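Numbers in my second language

April 9, 2024

I have lived in English for many years now. I buy bread in it, I argue with the phone company in it, I even dream in it sometimes. But when I have to count something, my head goes home without asking me. My lips move, and the numbers that come out are the ones from my grandmother's kitchen.

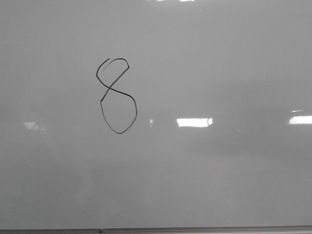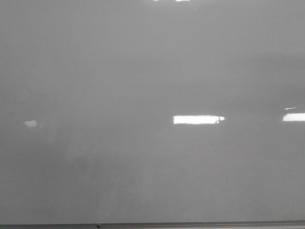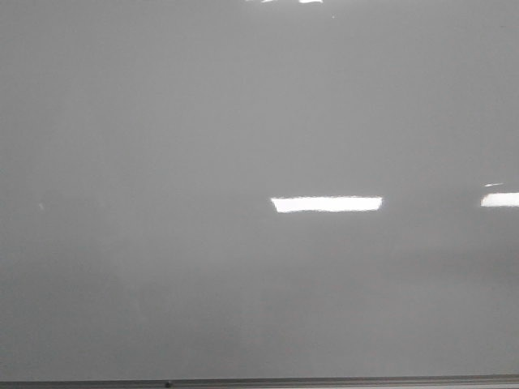 My friend Tomomi Shimada says it is the same for her. She works in the office at Diltden, where all the meetings are in English, and she can explain a contract for one hour with no mistake. Then somebody reads a phone number aloud and she is lost after the third digit. She always asks them to send it by email. I thought this was a very good trick and I have been using it too.

Prices are the worst for me. When the woman at the bakery says "six fifty," I need a moment to decide if it is six dollars and fifty cents or 650 of something. Of course it is never 650 of something, it is a loaf of rye bread. But the moment is long enough that she says it again, louder, and the people behind me look at their shoes.

With years I had a different problem. In my first winter here I told the landlord that I was born in "one thousand nine hundred seventy-six." He was polite and wrote down 76, and then he asked me if this was my age. I was so embarrassed that I almost said yes.

Last August I decided to do something about it. I took an evening class with a teacher named Wakana Yokoyama, who also learned English as an adult, and this made me less shy. She gave us only 2 rules. The first was to say every number we met during the day out loud, in English, even on the bus. The second was to never translate. If you see 601 on a door, you must say "six oh one" before the old word has time to arrive.

I did it for the whole month. I said the numbers of the buses, the houses, the pages of my book. My neighbor heard me on the stairs and asked if I was counting the steps, and I said yes because it was easier to explain.

It helped with phone numbers and a little with prices. It did not help at all with multiplication. Seven times eight is a song I learned as a child, with the whole class singing, and I can't sing it in English. I asked Wakana about this and she laughed. She does her multiplication in Japanese too, and her taxes, and the salt when she cooks.

The class starts again after the summer and I have already signed up. This time I want to work on fractions, and on dates, where I still put the day before the month.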